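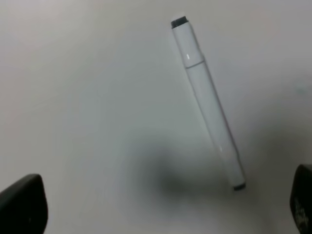 R. Tapsell

Search this book

Chapter 2. Perforations

The people who put holes in stamps wanted them to tear apart at the counter. The people who collect them want every hole accounted for, and will pay extra for the privilege. The Brekholm local issue, printed at Tirngate, comes in two perforations. One is worth the price of lunch. The other is worth several lunches, and looks the same until you put a gauge on it.
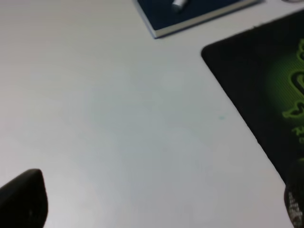

Gauging is dull work and should be done on a clear, pale table under even light. Lay the stamp face up and slide the gauge along until teeth and lines agree. Torn perforations shed bits of paper, and a bit can be as small as the teal speck on the pale surface here, easy to brush away with your sleeve. Look before you sweep. Of the 110 stamps in the Skelier practice lot, most have at least one short tooth.
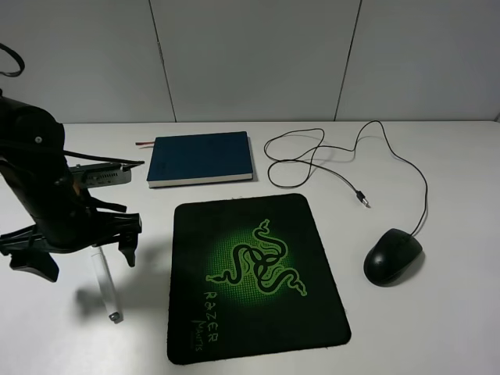 What does "perf 14" mean?

It means 14 holes in every two centimeters, measured along one side, however long the side is.

Shares 386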